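Share this | 14 comments

Sorting your odds and ends into a compartment box

My grandmother kept her buttons in a soup bowl, bless her, and I did the same for years! If you'd like to find things again, clear the table first and set the box near the middle, with your bowl off to one side where you won't knock it (I have, twice).

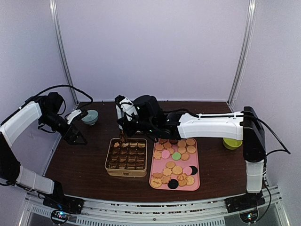 Now start with the back row and work toward yourself, so your sleeve isn't dragging over what you've already sorted. Put the smallest pieces in last. Give it 30 minutes and a cup of tea, and leave one compartment for the strays, as there are always a few.

40 shares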